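**For immediate release**

# Three bins and a lot of wire: Clekia opens its offcut sorting bench in Trimirden

Clekia, the making and mending workshop in Trimirden, is opening a sorting bench for scrap wire this July, and anyone with a drawer, tin or carrier bag full of old ends is welcome to bring it along. Wire will be sorted by colour into open plastic bins, and whatever is long enough to use again will go straight back out to people who want it.

It sounds like a small thing (it is a small thing!) but we are very pleased with it. Wire offcuts are among the most annoying leftovers in any workshop. They spring open, hook on to each other and hide at the bottom of the box, and the one bit of blue you need is always knotted round six bits of something else. Until this spring our own offcuts lived in one deep crate under the stairs, and most of us would sooner cut a fresh length from the reel than put a hand in there.

Over the winter we tipped the crate out and sorted the lot. The total came to 614 pieces. A good many were longer than a hand, perfectly sound, and in colours we had been buying new.

"I had a reel of red on order when we started," said Abilio Casado, who runs the bench. "I cancelled it the same afternoon. We had enough short red in that crate to keep the beginners going until the autumn, and it was all there under the blue."

## How the bench works

The method is as plain as we could make it. The bins are shallow and have no lids, and they sit joined side by side so that they don't slide apart when somebody reaches across. Each takes one colour. Blue goes in one, and red and orange share another. The yellow bin stays free for yellow when there is any, and for anything a sorter can't place when there isn't.

We tried other ways first. Sorting by thickness was slow and led to arguments. Sorting by length was worse, as hardly any piece of used wire is straight and you end up flattening each one against a ruler. Colour works from the first minute, with no gauge and no training, and a seven-year-old can do it as fast as an electrician. Thickness can be checked later by whoever picks a piece out.

Bent pieces are welcome. Loops, hooks and zigzags all go in as they are. Several of our jewellery makers now come looking for the odd shapes on purpose, and Severino Lorente, who teaches the wire figures class, has asked us to stop straightening things altogether.

"A bend that's already there gives people somewhere to begin," he said. "Hand a new pupil a straight bit and they stare at it. Hand them something with a curl in it and they say, oh, that's a tail."

A few house rules:

- Pieces shorter than 5 centimetres go in the scrap tub for metal recycling.
- Thin wire only, please. Mains cable and anything still fixed to a plug should stay at home.
- Undo bundles before you bring them if you can. If you can't, bring them anyway and we'll have a go together.
- Pick wire out from the loose end and lift slowly. Pulling from the middle makes the tangle worse.
- Glasses are on the hook by the door. Wire flicks up when it comes free, so wear them.

## Come and sort

Sorting sessions last 60 minutes and start at 2 in the afternoon, in the long room at the Trumberg building. There is no charge and no booking. You can stay for the whole hour or drop in, do a handful and go. Children are welcome with an adult. The tables are a decent height for sitting or standing and there is a step-free way in from the yard.

People who sort may take home as much wire as they can use. We mean that. The bench isn't a collection and we have no wish to see it grow. A bin that is empty at the end of the session has done its job, and we'd love all of them to go that way.

Schools and clubs in Trimirden can ask for a bag made up in one colour or mixed. We have already sent blue to a model railway group and a mixed bag to a drama club that needed whiskers for a cast of cats. The whiskers were a great success, by all accounts, though we would like to hear how they stayed on.

## The Mandagi sheet

Alongside the bench we are putting out the Mandagi sheet, a single printed page with ideas for short lengths of wire. It covers plant ties, hanging loops for small pictures, labels for keys, a cable tidy and a very simple bird. Abilio drew it, and it is named after the street where the workshop began. Copies will be on the table, and you are free to photocopy it and pass it round. The bird takes two pieces, one for the body and one for the legs, and most people's first try comes out looking like a duck. We think the ducks are lovely.

If the sheet goes down well there will be another in the autumn on wire and paper together. Suggestions can be left in the jar on the windowsill.

## About Clekia

Clekia is a shared workshop in Trimirden for people who like to make and mend things by hand. It has benches for woodwork, sewing, small electrical repairs and jewellery, and runs evening classes for beginners. Tools are shared and tea is free.

**Press contact:** Abilio Casado, Clekia, Trumberg building, Trimirden. Reporters are very welcome at any session and will be given wire.

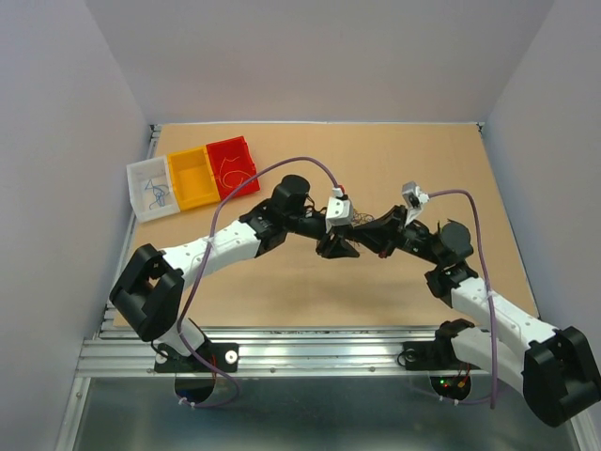 **Can I bring wire if I don't know what it is made of?**

Bring it along and put it with its colour. Someone at the bench will look it over before it is given out, and anything we aren't sure about goes in the scrap tub.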